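Rustedcombe Neighbors Help Board
Food and Kitchen > Eating and Serving

How do I serve takeout crayfish on my desk without ruining it?

Asked by Flurina Strebel
Viewed 296 times

Hello everyone, and thank you in advance for reading, because I do tend to go on a bit. We moved into a small apartment in November, and the big dining table we had at the old house simply would not fit up the stairs. So for now the work desk is the dining table too. Most nights that's fine, we have soup or pasta and wipe up after. But my husband's favorite treat in the whole world is a big order of crayfish from the place down the hill, the kind that comes in a paper bag with the shiny lining to keep it hot, and I am dreading it. The desk is light wood and it marks if you so much as look at it. The floor under it is beige carpet (not my choice!) and we're renting.

What I have to work with is a large dark gray desk mat, a deep bowl, a couple of reddish towels and a box of tissues. Do I put newspaper over everything? Do I need to buy a tray? And where do the shells go? Last time, at the old place, we had shells on three different plates and I found a claw behind the toaster the next morning. I'd love to hear from anyone who eats messy food in a small space and still has a nice desk afterward.

3 answers

Answer from Regula Lanz
Marked as helpful by Flurina Strebel

Oh, I feel for you, we ate at a desk for the better part of two years and I still have a soft spot for it! You have nearly everything you need already, so please don't run out and buy a tray.

Start with the mat. If yours is the smooth, wipeable kind, it makes a lovely tablecloth for this, and a dark gray one is very forgiving with sauce. If it's fabric, cover it with a cheap plastic tablecloth, folded double. Move the keyboard and papers to another room entirely. I mean it about the other room — I once put mine "just over there" on a chair and it still got butter on it. The lamp can stay if you push it to the back, and you'll be glad of the light when you're hunting for the last bit of meat in a claw. 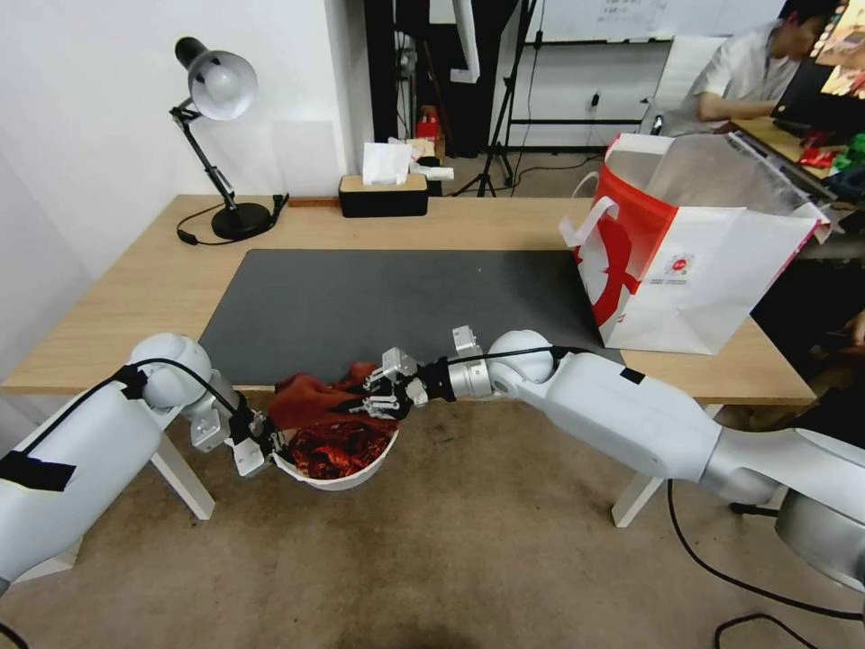
Next, think about what goes in which spot, and keep to it all evening. I like the bowl on one side, the crayfish in the middle, a damp towel folded up beside them, and the bag at the far end. The bowl is for shells only. Everybody at my table knows that, and guests get told before they sit down (kindly, but they do get told). A deep one is best, because shells take up far more room than you'd think, and a shallow dish will start shedding legs over the side before you're halfway through. Empty it when it's half full and don't wait for the heap.

About the carpet: lay an old bath towel on the floor under the front edge of the desk, and pull your chairs in close. Most of what falls will fall right there, between you and the desk. And carry the bowl with both hands when you take it to the trash, with a cloth over the top if you have far to walk.
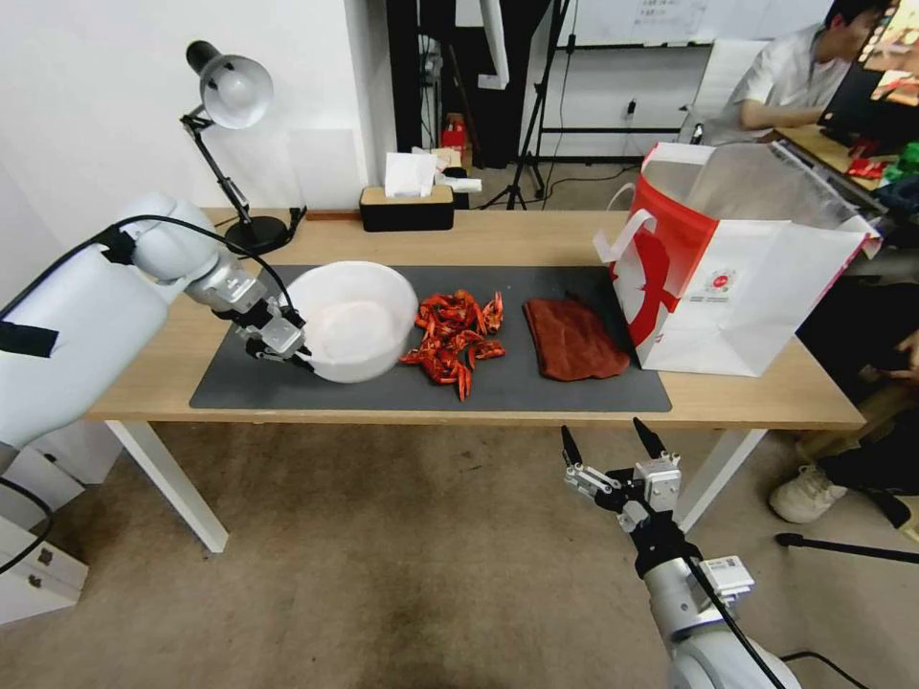 Crayfish in the middle, with the bowl, towel and bag all within reach.

For cleaning up, do it the same night, even if you're full and sleepy. Shells into a bag, tie it tight, and straight out to the bin. Then warm water with a little dish soap over the mat, wipe it again with plain water, and lift it up to check underneath. Juice loves to creep under an edge, and light wood will hold on to a red stain if you leave it till morning. A half lemon rubbed over your fingers takes care of the smell. Soak the towels in cold water before they go in the wash.

I hope you both have a wonderful supper, and do write back and tell us how it went!

Answer from Baton

newspaper. lots of it. roll it all up when done and throw it out. the ink can come off on light wood though so put something under it

Answer from Nirnora

I agree with most of what Regula wrote, only I'd skip the fabric softener when you wash those towels, as it makes them worse at soaking things up. Also, keep the tissues away from the sauce side. We reach for them with messy hands and then the whole box is sticky, and we have a nice wooden-topped one that was a gift, so I pull out a small stack beforehand and put the box out of reach. If you do get a spot on the carpet, blot it, don't rub, and use cold water first. My sister rubbed hers and it spread to the size of a dinner plate.

Comment from Flurina Strebel

Thank you all so much! Regula, I had never thought of a towel on the floor and I feel a little silly now. The mat is smooth, I went and checked. We're going to try it this weekend with the bowl on his side, he eats twice as fast as I do. Does anyone know if the lemon trick works with bottled juice?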